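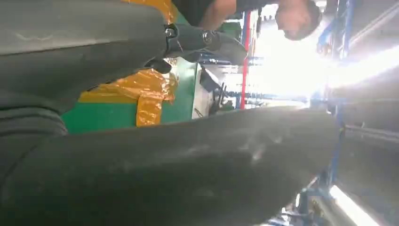

Satish Uniyal has worked with rubber at the Varkescombe shop since May, after 16 years at Rivirard. He spends most of a shift bent over the work with his sleeves clear of it.

"Colour tells you very little," he says of used rubber. "Grey can be dust, or it can be bloom, where wax has migrated to the surface. Wipe it first, then judge it."

Scuffs are handled the same way. A pale mark that disappears under a damp cloth is transfer from another surface. One that stays is checked with a fingernail across the line, and if the nail catches, the piece goes to the inspection rack.

Clamping is where he is strictest. His rule is to bring each bolt up in 2 passes, alternating, with the bracket seated flat before the first. "If you pull one side down hard, the rubber creeps toward the other. You come back after lunch and the torque's gone."

He stores pieces on edge where there is space and rotates stacks every 4 weeks. Stacked flat, the bottom layer takes a set. Bangera, his previous supplier of racking, quoted for a taller system, which he declined on reach.

Asked about solvents, he is brief. "Soap and water. I've got 400 mL of cleaner in the cupboard and it's the same bottle I started with."

The Iltwood order is next. He wants the labelling sorted before any of it is unwrapped.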